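Category: Teaching by demonstration > Hands and grippers

Plastic bag over the hand while recording demos, good or bad idea?

brandusa_o
Hello all. I am in my second year with a five-finger hand on a seven-joint arm, and I teach it by remote control with a glove. The task is sorting small cards and small parts into a cardboard divider box, the kind with twelve cells. Before, we were in a clean lab and I never thought about dust. Now we moved to a room with carpet, and there are fibers everywhere. In December one finger joint became stiff and I had to send the hand back, so I lost three weeks.

My colleague proposed to put the hand into a clear plastic bag, closed at the wrist. I tried it for two days. The fingers move, but I have the feeling that my demonstrations became worse. I recorded 200 episodes with the bag and 125 without it. Before I record more, I want to hear from people who did this for longer.

My questions are mostly two. Does the policy suffer if the training was with plastic and the running is without? And how do you keep the plastic from getting between the fingertip and the card?

Brândușa Olteanu

vrashidi
We did the same for one whole spring. My advice is, decide one time and never change. If you record with plastic, you run with plastic. The wrist camera sees the fingers in every image, and a wrinkled shiny cover does not look like bare metal fingers. Our policy trained on bare fingers was simply lost when we put the cover on. It stopped over the box and waited.

For the fingertips, a bag is the wrong form. Everything slides. Cut the corners off and let the last part of each finger come out, then put a thin ring of tape.

pika_77
I disagree with Victor about cutting. If you cut the corners, the dust goes in exactly where the small joints are. Then you have a bag which keeps the dust inside, very nice. Either closed completely or no bag.

vrashidi
The dust falls from above and from the carpet when people walk. It does not climb up into a finger which points down. We opened the hand after the spring and it was clean.

brandusa_o
Thank you both. Mine does not always point down, this is part of my problem. When I take a break I park the hand with the fingertips up, and I also start every episode from there. So if there are holes at the tips, Pika has a point for me.

I should maybe say how we work, because somebody will ask. One person sits behind the table with the laptop and starts and stops the recording. The other wears the glove and stands to the side. When the fingers look wrong compared to the glove, the person at the laptop checks them from close. We lose maybe one episode in ten to this, and I am not sure if the bag is guilty or my calibration.
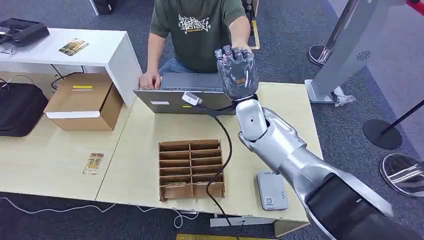
The calibration I do in the morning, with open hand, then fist, then thumb to each finger. With the bag on, the thumb does not arrive completely to the little finger. It stops a bit before and then my own hand learns to push more. After one hour I push more on everything. I noticed it only when I took the bag away and bent a card.

jurkenico
This last paragraph is your answer, I think. The problem is the operator and not the camera. You compensate for the plastic without knowing it, and the compensation is written into every action you record. The policy will copy your extra push.

What I do is calibrate with the cover on, always, and I look at the motor current in the closed fist. If it is higher than yesterday, the plastic is too tight or it is caught in a knuckle. I pull some length out at the knuckles before I close the wrist. It should look ugly and loose.

Costache
Why teleoperate at all for putting cards in a box? We teach this kind of thing by hand. Put the arm in free mode, hold it by the forearm, bring it to the cell, save the point. Twelve cells, twelve points, finished before lunch.

brandusa_o
Costache, this is correct if the box stays in the same place. Mine is moved by purpose between episodes, and the cards lie in different positions and sometimes one on the other. Also the fingers of this hand cannot be moved by pushing them, only the arm has the free mode.

Costache
Then teach one corner by hand and calculate the rest from it. But OK, for the cards on top of each other I have no good answer.

pika_77
He says this in every thread :) but for the arm part he is right. You could do the approach with saved points and use the glove only for the grasp. Your shoulder will thank you also.

vrashidi
The join between the two is where it will fail. We tried it on the Jutik project and the hand arrived to the saved point with a different finger pose each time. You need a fixed pose before the glove takes over.

brandusa_o
Small report. On Friday I did 20 episodes in the way of jurkenico, loose plastic, calibration with the cover on, current checked. The thumb now arrives to the little finger and I bent no cards. The tips still slip on the glossy cards but less on the parts. I did not cut the corners yet. Next I will try a small rubber cap over the plastic on the thumb and index only.

The 200 old episodes I will keep in a separate folder and train without them first.

jurkenico
Write down which rubber you use, please. Mine leaves black marks on everything.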